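Der Sommer auf der Zunge

Ich gebe es gleich zu: Ich bin eine Obstkauferin aus Leidenschaft und eine Obstesserin mit schlechtem Gewissen. Jeden September fahre ich nach Kurken auf den Markt, nehme mir vor, nur 2 Kilo Pflaumen zu holen, und schleppe dann Tüten nach Hause, dass mir die Finger einschlafen. Pfirsiche! Birnen! Und diese kleinen sauren Äpfel, die außer mir keiner in der Familie mag.

Das Problem ist das Danach. Meine Großmutter legte alles in den Keller, ich habe eine Küche mit Südfenster und eine Heizung, die macht, was sie will. Also habe ich angefangen zu lesen, erst ein bisschen, dann bis halb zwei nachts (ja, über Bananen). Die verströmen nämlich Ethylen, und das lässt die Nachbarschaft schneller reifen. Wer harte Pfirsiche hat, freut sich. Wer weiche hat, kocht am nächsten Tag Kompott.
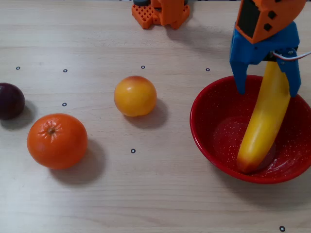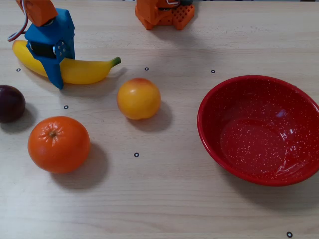
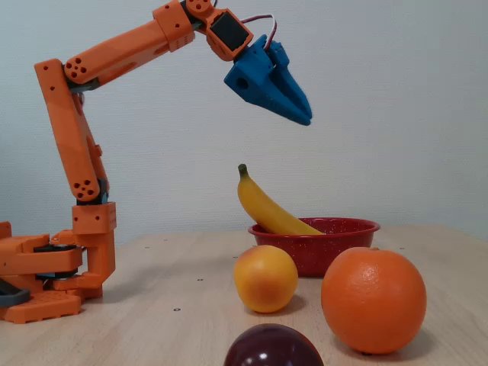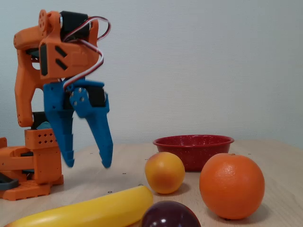

Obst auf hellem Holz

Pflaumen wasche ich inzwischen erst kurz vor dem Essen, der weißliche Reif auf der Haut schützt sie nämlich. Orangen kommen in den kühlen Flur, neben die Schuhe, das sieht seltsam aus, klappt aber wunderbar. Und Pfirsiche lasse ich draußen liegen, bis sie am Stiel duften, vorher schmecken sie nach nassem Karton, finde ich.

Was trotzdem zu weich wird, landet im Topf: 300 Gramm Zucker auf ein Kilo Frucht, ein Stück Zimtstange, Zitronensaft nach Gefühl. Meine Schwester nimmt weniger Zucker und behauptet, man schmecke dann mehr Pflaume. Wir streiten darüber jedes Jahr aufs Neue, meistens am Telefon, während bei mir gerade etwas überkocht.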